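Count Corrections, Not Demonstrations
By Elsa Wallin

Most published work on teaching by demonstration reports how many demonstrations were recorded. I think this is the wrong number to lead with. A set of 49 table-setting demonstrations can contain 49 versions of the same clean motion, and a policy trained on it will have no idea what to do when the fork lands at a bad angle.

Hand-held grippers make the problem easier to fix. The operator feels the contact directly, so a bad grasp is noticed early and repaired in a second or two. Over a remote link the same repair is slow, and operators learn to avoid needing it. They approach wide, pause, and close. The recordings look tidy and teach very little.

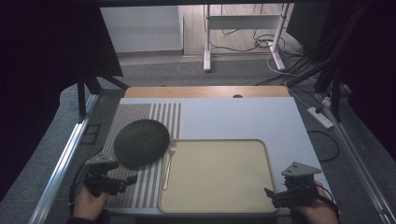 My colleague Dalia Ezzat disagrees. She argues that remote control keeps the operator within the limits of the real arm, and that a wrist motion the arm cannot reproduce is wasted data. She is right about the limits. They can be checked afterward in software — a missing recovery cannot be added that way.

At Lerkgate we now ask each operator to begin 5 of every 12 recordings from a poor position: plate off center, fork turned, one gripper too low. These take longer and fail more often. We keep the failures, labeled, and I would like to see other groups publish theirs.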